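# Plinden Bench Set: data card

Version notes, layout and known problems for the two-arm bench recordings made in the Villanueva shared workshop. Maintained by Divina Quiambao and Henk Visser. Last edit 5/2/22.

## Summary

Plinden is a set of teleoperated recordings from two small robot arms mounted on one workbench. An operator moves a pair of leader arms and the bench arms follow. The tasks are ordinary bench chores: picking up hand tools, passing them from one arm to the other, putting small parts in a cup.

- Episodes: 1,520
- Episodes with a handover between arms: 666
- Episodes flagged and left out of the default split: 349
- Operators: 3
- Control rate and image rate are stored per episode in meta.json. Read them from there. They changed once, in January, and old episodes were not resampled.

## Hardware

Both arms were built in the workshop from hobby servos and printed parts. The left arm came first and has gone through more rebuilds. The right arm uses the later base plate and a longer forearm. Link lengths differ between the two, so do not mirror one arm's joint data and expect it to fit the other. The two URDF files are in /models and were measured with calipers after the last rebuild.

Each arm has parallel fingers with ribbed orange faces. The ribs are there for thin handles. Flat printed fingers let a screwdriver roll, and rolling tools made up most of the early drops. The finger geometry is in /cad as STEP. Print the ribbed part in something soft; hard filament holds the shape but polishes after a few weeks and starts to slip.

The bases clamp to the edge of the bench. Check them before every session. A loose clamp shifts the base by a few millimeters under a fast move, and the joint log will not show it.

## Workspace

The bench is not cleared between sessions. Tools and supplies that belong to other members stay where they are unless they block a path. Object positions in the background are not annotated and should be treated as clutter.

The handover zone is the middle of the bench, where both arms can reach without either one near full extension. The giving arm brings the tool in level, the receiving arm comes in from above, and the giving arm opens only after the receiving gripper reports load.
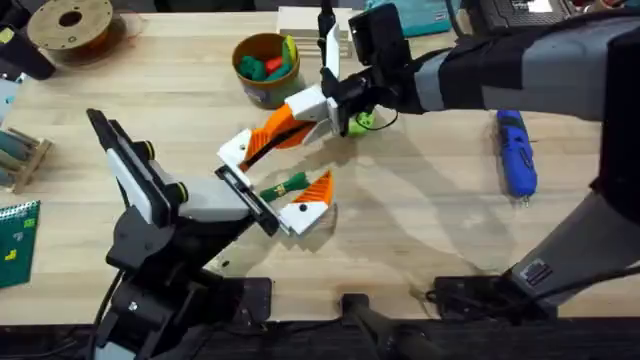 *Fig. 1. Handover zone, with a small green-and-orange tool in the left gripper and the right gripper meeting it over the bench.*

Fixed-camera views are calibrated to the bench top. The wrist view is not calibrated. It is good enough for policies that take raw pixels and should not be used for measuring.

## Folder layout

episodes/ one folder per recording, numbered in order of capture
episodes/NNNN/joints.csv commanded and measured positions, both arms, radians
episodes/NNNN/grip.csv opening and motor current for each gripper
episodes/NNNN/meta.json operator code, task name, rates, flags
models/ URDF, left and right
cad/ fingers, base plates, camera mount
splits/ default, handover_only, all

Joint order is base to wrist, left arm first. Gripper opening is scaled so that 0 is closed and 1 is fully open. Current is raw and has no unit we would defend.

## Flags

Flagged episodes are kept in the "all" split. Reasons:

- drop: tool left both grippers before the end of the task
- early_open: giving arm released before the load check passed
- stall: a servo hit its current limit and the episode was stopped by hand
- sync: camera and joint clocks drifted past the limit in sync.py

An episode can carry more than one flag. The sync flag was added late and was run over the whole set afterward by Aileen Talavera, so it is consistent. The stall flag was typed in by operators and is not.

## Known problems

Operator 2 is left-handed and gives from the left arm almost every time. If you train on handover_only without balancing by operator, the policy will learn that habit.

The left elbow has backlash. Measured position lags commanded position on reversals. We tried a correction table, got worse results on the shoulder, and removed it. The raw numbers are what you get.

Lighting is whatever was on in the shop. Evening sessions are yellow.

## Loading

Run load.py with the path to the set and a split name. It returns one array per arm plus image paths and does no resampling. If you need a fixed rate, pass --rate and it will interpolate joints linearly and pick the nearest image.

## Use and credit

Free to use for research and hobby work. Please name the Plinden Bench Set and the version. Part of the servo cost was covered by Sollico. Bench time was given by the workshop.

## Comments (4)

**Rigoberto Villalobos**
What filament for the ribbed fingers? I printed them in TPU and they fold over when I grip anything heavier than a pencil.

**Henk Visser**
TPU too, but with the infill at full and the ribs printed sideways so the layers run along the finger. The STEP file is oriented wrong for this, rotate it first.

**Bienvenido Tolentino**
load.py fails on episodes recorded before the rate change if --rate is left off and you stack them. Array shapes don't match. Padding fixed it for me but it should be in the docs.

**Divina Quiambao**
Confirmed. Stack only within one rate, or pass --rate. I'll add a check that stops with a readable error.

This site uses cookies to remember your settings and count visits. Accept all | Only necessary | Read the Ellau cookie policy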